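Can a player on loan play against his parent club in the cup?

Posted in Football rules and transfers

Braulio Cárdenas
My club Neltar has a left back out on loan at Grimeo until the end of the season. He went there in January and has played most of their games. Now the two clubs have drawn each other in the regional cup. In the league he had to sit out when they met. Is it the same in the cup, or can Grimeo pick him? He also played one cup match for us before he left, if that matters. Their fans are saying he will start.

Graciela Gaete
He can't play. Loan players never play against their own club.

Ignacio Insaurralde
It isn't quite that simple. There are two separate things to check.

The first is the loan agreement. In a lot of leagues the ban on facing the parent club is in the league rules, but cup competitions have their own rules and some leave it to the clubs. If your cup does that, Neltar can give written permission. Many clubs say no, but I have seen it granted, usually for a young player who needs the minutes.

The second is whether he is cup-tied. You say he played a cup match for Neltar before the move. If it was in this season's competition, most cups won't let him appear for a second club, and permission from Neltar makes no difference.
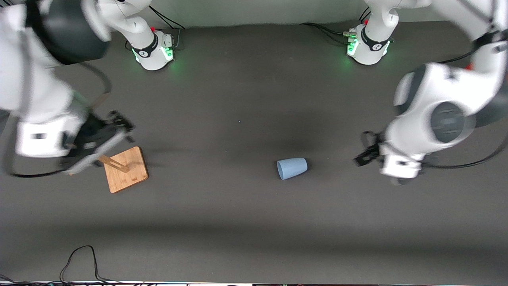

Being on the bench without coming on normally doesn't count as an appearance, so look at the match report. In our regional cup the eligibility section starts on page 39 of the handbook and the deadline for registering loan players is 3 days before the tie. Yours may be different. Call the competition office and ask them, they answer this sort of thing all the time.

Braulio Cárdenas
Thanks. He came on as a substitute in the first round, so it sounds like he is out either way. I will check the handbook.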